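Secondhand toy bricks: cleaning a large mixed lot, and which ones to discard

Home & Cleaning > Plastics
Asked by Eleni Zupan
Tags: toys, washing, plastic, hard water, storage
3 replies

I have bought a mixed lot of secondhand building bricks from a house clearance in Flavcombe. It came in two crates and weighs a little over nine kilos. Most of it is the large preschool size, with a smaller quantity of the ordinary size mixed in. It has been in a garage and has the smell you would expect. There is grey dust inside the studs and the undersides, some sticky residue on perhaps one brick in ten, and a few pieces have gone chalky on one face.

I would like to wash the whole lot in as few batches as possible. What I have available is a bath, a front-loading washing machine, a dishwasher with a 45 degree glass programme, and a utility sink that holds 14 litres. The water here is very hard. Our supplier's leaflet gives it as 314 mg per litre as calcium carbonate, and anything left to dry on the draining board ends up with white rings.

What I need to know:

What water temperature is safe for this kind of plastic?
Is the washing machine acceptable, or will it scratch them?
How do I get them dry inside without leaving limescale?
Is there any point in trying to rescue the chalky ones?

They are for a playgroup, so they will be handled by children under three and will go in mouths. I would rather not use anything that needs a lot of rinsing.

Edited to add: there are no electrical parts, stickers or printed faces in the lot as far as I can tell. I have picked out two wheeled bases with metal axles and put them aside.

Tiina Turunen

Just put them in a pillowcase in the washing machine at 40, no spin. I have done ours like that for years and they come out fine. Use less powder than for clothes.

Velimir Krasniqi

I would disagree with the pillowcase on two points, though it does work for a small quantity.

Temperature first. Bricks of this type are mostly ABS. The material itself does not soften until well above anything that comes out of a domestic hot tap, but a moulded part holds stresses from manufacture and can relax at a lower temperature than the data sheet suggests. The symptom is a brick that still looks right but no longer grips, or grips too hard. Stay at 40 degrees or below. I would not use the dishwasher at all. The 45 degree figure on the glass programme is usually the main wash, and the final rinse on many machines is hotter. The heating element also sits under the lower basket, and a loose brick that falls on it will be ruined.

The washing machine does scratch. The damage comes from the bricks striking each other as the drum turns, and it shows as a general dulling of the flat faces. For a playgroup that may not matter. For nine kilos you would also need a large number of loads, as a pillowcase should be no more than a third full if water is to get round the contents.

My method for a large lot:

1. Pull everything apart. Joined bricks trap dirt and will not dry between the faces.

2. Shake the dust out dry, a few handfuls at a time, in a colander over a bin. If you skip this stage the dust turns to paste in the studs and has to be brushed out one at a time.

3. Soak in the sink in batches. Use 10 litres of water at 35 to 40 degrees with 20 ml of plain washing-up liquid, unscented if you can get it. Leave for an hour and stir by hand a few times.

4. Brush only what needs it. A bottle brush of the narrow type, sold for drinking straws, fits inside the preschool size. A soft toothbrush does the outside.

5. Rinse twice in clean cool water.

6. For the smell, a second soak in water with bicarbonate of soda (two level tablespoons to 10 litres) overnight, then rinse again. This works on garage smell. It works less well on tobacco.

How the studs are made affects the drying. On the smaller bricks they are closed at the top and shed water. On the large ones they are open.
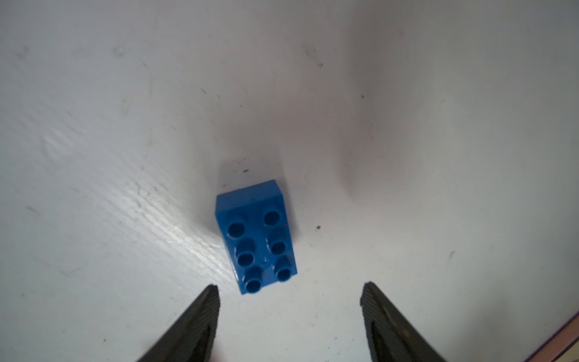 A 2 by 3 preschool brick, with the hollow studs that hold rinse water.

Those wells are where your limescale will form. Each one keeps a few drops, and at your hardness that is enough to leave a visible ring. Dry them studs down on a towel for the first hour, then turn them over so that the underside drains too. A salad spinner is useful between the two stages if you have one you do not mind using. Do not use a tumble dryer, an oven or a radiator.

For the limescale itself, make the last rinse a dip in water with white vinegar, 100 ml to 10 litres, and then shake off. You do not need to rinse after that, and the smell goes as it dries. If you already have rings, a stronger dip of one part vinegar to four parts water for ten minutes will take them off.

Keep metal parts out of all of this. The wheeled bases should be wiped with a damp cloth and dried straight away.

Sticky residue: if it is sugar it will go in the first soak. If it is label adhesive, use a little cooking oil on a cloth, leave for five minutes, and wash off with neat washing-up liquid. Avoid nail varnish remover. Acetone dissolves ABS on contact and will leave a permanent smear.

Dušan Leka

The above covers washing. I will add something on disinfecting and on the chalky pieces, as I used to look after the toy stock for a lending library at Werkent, and we put 640 pieces a month through.

Washing and disinfecting are separate jobs. Detergent and a proper rinse remove most of what you are concerned about. If your playgroup's policy asks for disinfection as well, use a product sold for infant feeding equipment, made up to the strength on its own packet, with the contact time given there. Do not mix it with the vinegar stage. Chlorine-based products and acid must never be in the same sink, so rinse thoroughly between them or do them on separate days.

Yellowing and chalking are different faults. Yellowing is light damage at the surface, most obvious on white and pale grey, and the brick is normally still sound. People do reverse it with peroxide and sunlight. The colour tends to come back, and I would not bother for playgroup use.

Chalking means the surface has begun to break down. Rub the face with a dark damp cloth. If the cloth is clean, it was dust or limescale. If it picks up colour matching the brick, discard it. Discard also:

anything with a crack running down from the top edge
anything with tooth marks deep enough to catch a fingernail
anything that will not separate from its neighbour by hand
any small brick, or small part of any kind, given the age group

The last matters most. You say the ordinary size is mixed in. Sort those out before washing and do not let them go back in the same crate. Flavcombe lots tend to be several households combined, and I have found 83 small parts in a crate that was sold as preschool only.

For sorting I made a box with a grid of bars in the lid, spaced so that the small ones drop through when shaken. It does not catch long thin pieces, so you still have to go over the remainder by hand.

Storage: a ventilated crate or a mesh bag. A sealed plastic tub will bring the smell back if there is any damp left inside. We used the Skuvden stacking crates, which have slots in the base, and left each batch two full days before closing it up.

Comments on this reply

Eleni Zupan
Thank you both. I did a trial batch of 169 on Friday, using the sink method with the vinegar dip. No rings on the ones dried studs down. I left some the other way up by mistake and those did mark, so I will redip them. The cloth test has put eleven in the bin so far. Is the spacing of your bars written down anywhere?

Dušan Leka
Not written down. Take the width of an ordinary 2 by 4 brick across its short side and add 3 mm. Check it against your smallest preschool piece before you fix the bars.

Damir Stojanovska
If your sink has a mesh strainer, leave it in. I lost a small one down ours and had to take the trap off.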